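Home
Explore
Threads
Log in

We use cookies to keep you signed in and remember your reading settings. Accept all / Manage

1/ I've been meaning to write this up since September. I learned to cook eggs properly at an age I won't mention, and it changed my whole breakfast life, so settle in with your coffee and I'll try not to ramble (I will ramble).

2/ First thing: low heat. Lower than you think. I ate rubbery scrambled eggs for most of my life because I was always in a hurry, and the eggs could tell. Six extra minutes, friends. I now spend them looking out the window.

3/ Second: one egg, one tomato. My favorite small breakfast, and you can shop for it with pocket change. The eggs at the Vida market near me are 99 cents on a good morning, and I do get a little giddy when I see the sign.
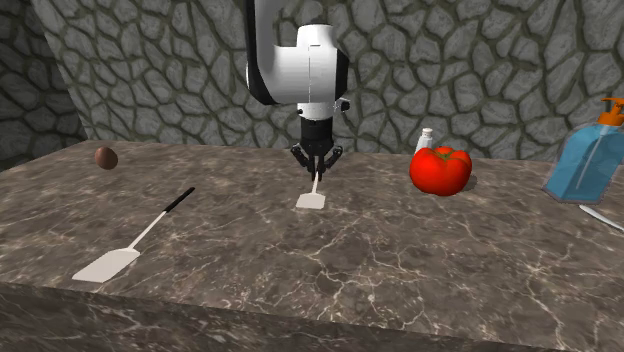
4/ Salt the tomato and leave it alone while you get everything else out. My grandmother in Somero did this with every tomato she ever met, and she'd slap your hand if you went near the plate early. She was right, too — the flavor is so much bigger.

5/ Now, spatulas. I have strong feelings! For eggs you want a wide, flat blade and a thin edge that slides under without a fight. I used a thick old one for years and blamed the pan, the stove, the hens, everybody.
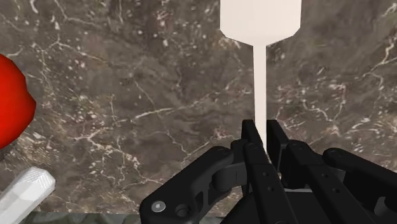

Pale spatula, wide flat blade, thin handle.

6/ Fold, don't stir. Big slow folds, and pull them off while they still look a touch too soft. They keep cooking on the plate, and by the time you've found a fork they'll be just right.

7/ If you're baking the tomato instead, 300 degrees is plenty. Put it in before you shower and the kitchen smells wonderful when you come back, which is half the reason I do it.

8/ Last bit, and then I'll let you go. Clear the counter the night before. I know, I know, but a long stretch of stone with room to work makes me feel like a person who has things under control, even at 6 in the morning. 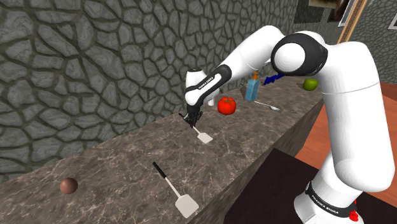
9/ Tell me how you do yours! I'm especially curious about the butter people and the olive oil people, and whether you can live in the same house.

Related threads
The Zilard toast method, revisited
Soup from the Mondley cookbook, week by week
4,000 of you asked about my oatmeal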